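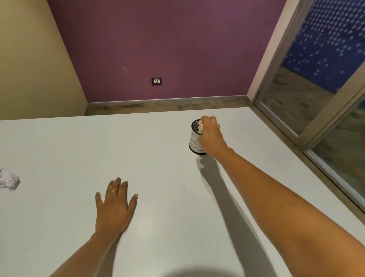

Paper, meet bin. One of the sorting demos from the tabletop group.

The robotics club has spent the term teaching a machine to tidy a desk, a skill several members have yet to pick up themselves. Before the arm gets a turn, a person has to do the job by hand, over and over, so the software has something to copy. The target is 500 clean demos. Luuk Vermeulen, who drew up the plan, calls this the glamorous part.

The rules are simple. Crumple paper, scatter it, put it in the little bin with the hand-drawn letters on its label. No throwing - we asked.

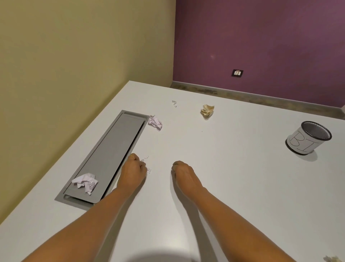 Plemuteck Annex, September

Scraps are the current headache. A good fat ball of paper is easy to grab, but a tiny torn bit lying flat on a white table is a different sport, and last year's model (nicknamed Zanik) simply pretended such things did not exist. Nathalie Declercq wants 25 demos of scraps alone before anyone touches the training code.

We meet at 4 p.m. in the purple room. New members are welcome, no coding needed, and you will leave with a real talent for crumpling. Bring used paper if you have it - both sides printed is fine.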